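About Mokgethi

We help people get on with the people they work with. It sounds like such a simple thing when you put it in one line, and yet it has kept us happily busy for 13 years now, first from a single rented room above a bakery and these days from a proper office with its own kettle (two kettles, if you count the one that trips the switch). 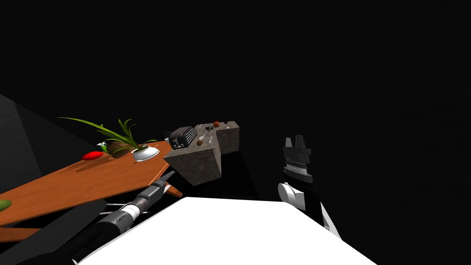
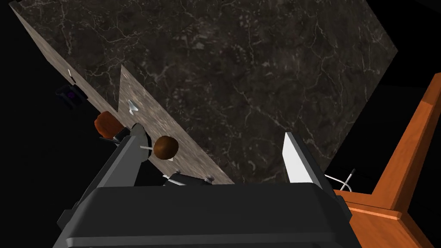

How we got started

Mokgethi began as a lunchtime reading group. A handful of us worked in human resources, a couple more were in adult education, and we used to meet over sandwiches to talk through whatever new research had come out on teams, trust and how adults learn on the job. After a while our own workplaces started asking if we could come and run a session for their staff, and then their suppliers asked, and by December of that year we had a name, a bank account and a very long list of things we didn't know about running a business.

Our first paying client was Vado, a freight company whose day and night crews had fallen out over the handover sheet. We spent a fortnight listening to both shifts before we suggested anything at all, and that habit has stuck. We still start every job by listening, even when the client would dearly love us to skip to the workshop!

What we do

Most of our work is with organisations of between 18 and 127 staff, big enough to have departments and small enough that everybody still knows who left the dishes in the sink. We run a programme called Trikard, eight sessions spread over a season, on giving feedback, chairing meetings, settling disagreements early and welcoming new starters who come from a different trade or background to everyone else. Groups are kept to 13 people or fewer so that the quieter ones get a proper turn.

We also offer one-to-one coaching for new supervisors, who are so often promoted for being good at the old job and then left to work out the new one by themselves. And for those who can't spare the time for a full programme, there is a half-day session that covers the first part of Trikard at a friendly pace, with a decent morning tea.

How we like to work

We'd sooner come to you than have you come to us, and we're happy to fit around rosters, school pick-ups and harvest. We won't ask anyone to fall backwards off a table. What your staff tell us in a session stays in the session, and any report we write for management is shown to the group first.

Getting in touch

Give the office a ring any weekday after 9 am, or fill in the enquiry form and we'll call you back for a chat. The first conversation is free and tends to run over.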